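Bredton students teach robot to do the laundry, one T-shirt at a time

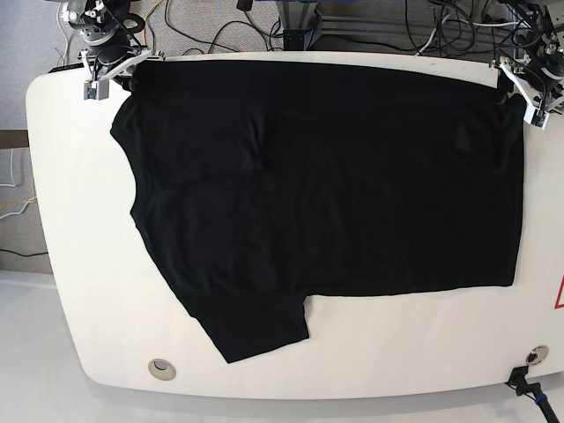

The club's two-armed robot with a black T-shirt held along its top edge. Photo: Nana Aidoo

Parents who have spent years asking their teenagers to fold their own clothes may be interested to hear that a group of them in Bredton would sooner build a machine to do it.

The robotics club at Bredton Sixth Form has entered its shirt-folding project, named Gimotard after a vote that the staff now regret allowing, in the Madari Student Challenge. Regional heats are in October. Teams get 200 seconds to fold a T-shirt chosen by the judges, and marks come off for creases, dropped corners and any helping hand from a human.

Gimotard learns by copying. Members steer the arms through a fold, the movements are recorded, and the robot has a go at doing the same by itself. The club has logged 3,026 attempts so far, a figure that includes the ones in which the shirt ended up on the floor.

"Black shirts are the worst," said club captain Chaimae Zerouali. "It can't tell a sleeve from a shadow. To be fair, nor can I by half past five."

The project has cost £800, paid for by a grant from local parts supplier Kyei. The winning team takes home £1,000, which Zerouali would like to spend on a third arm and the school would like to spend on the minibus.

Asked whether she folds her own washing, Zerouali said she had a chair for that.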